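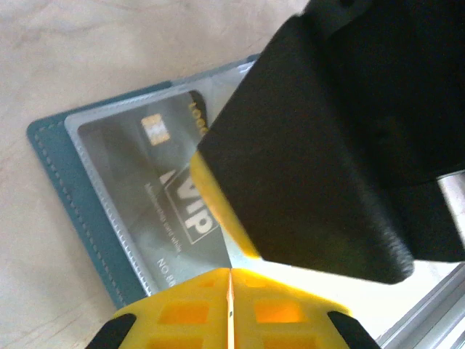

Does the card cell mean fewer hands on the packing bench?
Same number of hands so far, on different jobs. We had 5 people on the bench before Irora went in and we have 5 now, but only one of them spends the morning on cards.

Notebook, Wednesday, started 7:40 am

Vangelis Mitsotakis-Vlachou had the early shift with me and we went straight to the sleeved cards, the VIP membership ones that go out with the leather holders for the Zervas order. Plain cards have been all right for a while. The sleeve is what gives us grief – it's slippery, the edge is soft, and the fingers want to take hold of the sleeve and the leather together if the approach is even a bit low.

Ran 40 picks before smoko. 4 went bad, all of them doubles (holder came up with the sleeve). Raised the approach height a touch and slowed the close, then did another 70 after the break and got 5 bad. Better, though I'd want a full day of it before I got excited! Left the new settings in under "sleeve slow". Please don't save over them, Stenen bench people, I know you like the old name.

Now the people side, which I keep promising to write up and then don't. Vangelis used to do sleeves by hand all day and his thumbs were wrecked by Thursday most weeks. He says they're much better. He also says the job is lonelier, and I hadn't thought about that at all. When it was all of them round the one bench they talked the whole time, and now whoever is minding the cell has their back to everyone and has to listen for the fault tone. We could turn the cell desk round to face the bench. The cable run is long enough, I checked.

Other gripe going round – who owns a bad pick? At the moment the minder fixes it and it gets logged against their name, and a couple of people are pretty dark about that (fair enough, I would be too). I've asked Fleltorside if the log can show the cell instead. Waiting on a reply.

Training is patchy as well. Two of the five are happy to jog the arm and change a setting, the others call me over. I'd like everyone to have had a proper go by the end of November, on quiet afternoons, with no order waiting.

To do: wipe down the finger pads, find the spare box of sleeves, ask Vangelis to show me how he fans the holders before loading. His way seems quicker than what I wrote in the instructions.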